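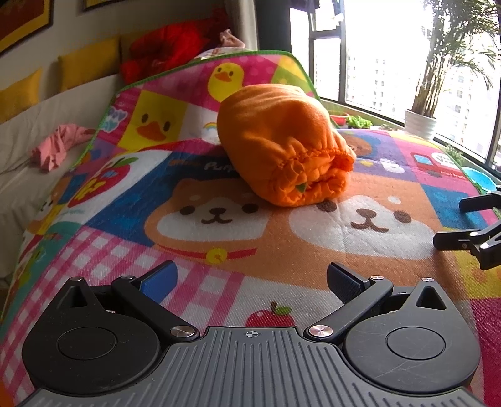
Über uns

Itus kauft gebrauchte Kinderkleidung, Decken und Spielmatten an, bereitet sie auf und gibt sie weiter, im Laden in Rurkdale und per Versand. Wir führen die Größen 50 bis 128. Dazu kommen Heimtextilien fürs Kinderzimmer: Krabbeldecken, Spielmatten, Fleecedecken, Kissenbezüge, Schlafsäcke, Lätzchen und Mulltücher. Schuhe, Kindersitze und Matratzen nehmen wir nicht an.

Wie es angefangen hat

Lizeth Huanca und Fredy Guzmán haben Itus gegründet, als ihre Kinder aus den kleinen Größen heraus waren. Zwei Schränke voll Kleidung standen im Flur, und auf den Flohmärkten in der Umgebung ging das meiste für so wenig Geld weg, dass sich das Aufstehen nicht lohnte. Lizeth hatte vorher im Wareneingang eines Textilgroßhandels gearbeitet und kannte sich mit Stoffen, Etiketten und Pflegehinweisen aus. Fredy kam aus der Buchhaltung. Sortiert wurde zuerst im eigenen Wohnzimmer, auf dem Sofa und auf dem Boden davor, abends nach acht.

Der erste eigene Raum war eine ehemalige Reinigung mit Schaufenster. Die Stangen an der Decke waren noch da, wir benutzen sie bis heute für Jacken und Schneeanzüge. Inzwischen haben wir 80 Quadratmeter, aufgeteilt in Laden, Sortierraum und ein kleines Lager nach hinten zum Hof. Ständig vorrätig sind 3.000 Teile, die meisten davon in den Größen 74 bs 98.

Was wir annehmen

Kleidung soll gewaschen und vollständig sein. Kleine Mängel sind kein Ausschlussgrund, wenn man sie uns nennt: ein fehlender Druckknopf, ein ausgeleiertes Bündchen, eine Stelle am Knie. Solche Teile kommen in eine eigene Kiste und werden ausgebessert oder mit Abschlag verkauft. Strümpfe und Unterwäsche nehmen wir nur ungetragen.

Bei Spielmatten und Krabbeldecken achten wir auf die Einfassung und die Unterseite. Der Druck darf verblasst sein. Einem Kind ist ein blasser Bär vermutlich genauso recht wie ein kräftig brauner. Offene Nähte an der Kante sind dagegen ein Problem, weil kleine Finger dort hineinkommen und die Füllung herausziehen. Wir nähen sie zu oder geben die Decke zurück.

Gesucht sind fast immer:

Fleecejacken und Fleecehosen in 80 bis 104
Spielmatten mit großen, bunten Motiven, gern Tiere und Fahrzeuge
Schlafsäcke für die Übergangszeit
Regenhosen in allen Größen
Bodys mit langem Arm

Im Moment haben wir genug Strampler in 56 und 62 und nehmen erst ab März wieder welche an.

So läuft der Ankauf

Sie bringen die Sachen in den Laden oder fordern unseren Versandsack an. Der Sack heißt Sostus, fasst ungefähr einen Wäschekorb voll und wird mit einem Band verschlossen. Im Sack liegt ein Zettel, auf dem Sie ankreuzen, was mit nicht angenommenen Teilen geschehen soll: zurückschicken oder weitergeben. Den Rückversand zahlen Sie, alles andere übernehmen wir.

Nach Eingang wird der Inhalt gezählt und auf einer Liste erfasst, die Sie per E-Mail erhalten. Mit dem Angebot melden wir uns innerhalb einer Woche. Vor dem Schulanfang und in den Wochen vor Weihnachten kann es länger dauern. Wer das Angebot ablehnt, bekommt die Sachen so zurück, wie sie gekommen sind.

Waschen und Ausbessern

Was angenommen wird, waschen wir noch einmal. Kleidung läuft bei uns im Haus, auf zwei Maschinen, mit parfümfreiem Waschmittel. Große Decken und gefütterte Matten gehen an die Wäscherei Villanueva, die Trommeln in der passenden Größe hat und einmal in der Woche abholt. Dort werden sie auch getrocknet. Daheim trocknet eine dick gefütterte Matte oft nur außen, und der muffige Geruch kommt nach ein paar Tagen von innen.

Fleece waschen wir bei niedriger Temperatur und ohne Weichspüler und hängen ihn auf. Im Trockner werden ältere Fleecestücke hart und bilden Knötchen. Die Knötchen rasieren wir ab, soweit der Stoff das mitmacht.

Die Näharbeiten erledigt Lizeth am Dienstag und am Freitag. Häufigste Reparatur sind Gummizüge an Ärmeln und Beinen. Ein neuer Gummi ist in ein paar Minuten eingezogen, und danach hält die Hose wieder ein oder zwei Geschwister lang. Reißverschlüsse tauschen wir nur bei Jacken und Schlafsäcken.

Legen und Rollen

Im Laden liegt die Ware in offenen Fächern nach Größe, innerhalb der Größe nach Art. Shirts und Hosen werden gelegt. Fleece und alles mit Bündchen rollen wir: Ärmel nach innen, vom Saum her aufrollen, das Bündchen zuletzt und nach außen. So sieht man im Fach die Farbe und kommt an das Etikett, ohne den Stapel umzuwerfen. Für Decken gilt dasselbe, nur werden sie vorher längs auf ein Drittel gelegt.

Wir werden öfter gefragt, ob man das zu Hause auch so machen kann. Ja. Man braucht dafür keinen Tisch, eine Decke auf dem Sofa genügt als Unterlage, und Kinder ab drei rollen meist gern mit. Wer es sich zeigen lassen möchte, kann im Laden einfach fragen.

Mieten statt kaufen

Spielmatten und Krabbeldecken kann man bei uns auch mieten. Das haben wir eingeführt, weil viele Familien eine solche Matte nur ein paar Monate brauchen oder nur dann, wenn das Enkelkind zu Besuch ist. Die Mindestmietzeit beträgt 2 Monate. Flecken durch normalen Gebrauch sind im Preis enthalten, dazu zählen Brei, Saft und Buntstift. Kugelschreiber und Kleber müssen wir berechnen.

Wer die gemietete Matte behalten will, zahlt die Differenz zum Kaufpreis. Davon machen mehr Leute Gebrauch, als wir erwartet hatten. Meist hängt das Kind inzwischen an einem bestimmten Motiv, und dann ist die Sache entschieden.

Im vergangenen Jahr waren 564 Matten und Decken vermietet, ein guter Teil davon an Tagesmütter und Spielgruppen. Für Gruppen gibt es einen eigenen Tarif mit Tausch nach Absprache. Schreiben Sie uns dafür bitte die Maße des Raums und das Alter der Kinder.

Was mit dem Rest passiert

Teile, die nach zwei Saisons nicht verkauft sind, setzen wir herunter. Danach gehen sie an Einrichtungen im Ort, die sich bei uns auf eine Liste setzen lassen können. Stark abgenutzte Baumwolle schneiden wir zu Putzlappen und benutzen sie selbst. Einzelne bedruckte Stücke aus kaputten Matten heben wir auf und verkaufen sie als Flickenpakete. Darin kann ein Karo sein, ein Buchstabe oder ein halber Bus, aussuchen kann man es nicht.

Wer bei uns arbeitet

Lizeth Huanca: Ankauf, Sortierung, Näharbeiten
Fredy Guzmán: Versand, Vermietung, Rechnungen

An den Samstagen haben wir eine Aushilfe an der Kasse. Bewerbungen dafür nehmen wir jederzeit entgegen, Erfahrung im Verkauf ist nicht nötig. Man sollte Größen im Kopf umrechnen können und nichts dagegen haben, wenn neben der Kasse ein Kind unter dem Kleiderständer sitzt.

Häufige Anliegen

Größen fallen je nach Hersteller verschieden aus. Auf unseren Anhängern steht deshalb zusätzlich die gemessene Länge in Zentimetern, bei Hosen die Innenbeinlänge. Maßgeblich ist die gemessene Angabe.

Farben können auf dem Bildschirm anders wirken als im Tageslicht. Wenn es auf den Ton ankommt, etwa weil die Decke zu einem vorhandenen Sofa oder zu Kissen passen soll, legen wir sie auf Anfrage ans Fenster und schicken ein weiteres Bild.

Fundstücke aus Taschen heben wir drei Monate auf. Bisher waren es vor allem Steine, Haarspangen und einzelne Handschuhe. Bitte nennen Sie bei Nachfragen die Nummer der Ankaufsliste.

Rückgabe ist innerhalb von 30 Tagen möglich, ungetragen und mit Anhänger. Mietmatten werden nach Vertragsende im mitgelieferten Sack zurückgeschickt oder im Laden abgegeben. Vorher waschen müssen Sie sie nicht.

Öffnungszeiten und Kontakt

Der Laden ist dienstags bis freitags von 9.30 bis 17 Uhr geöffnet, samstags bis 13 Uhr. Ankauf ohne Termin ist bis eine Stunde vor Ladenschluss möglich, bei mehr als zwei Säcken bitten wir um Anmeldung. Der Eingang ist ebenerdig, Kinderwagen können mit hinein. Parken kann man im Hof, die Einfahrt liegt links vom Schaufenster.

Fragen zum Ankauf beantwortet Lizeth am besten vormittags am Telefon. Für Vermietung und Rechnungen schreiben Sie bitte über das Kontaktformular an Fredy.

Stand: September 2023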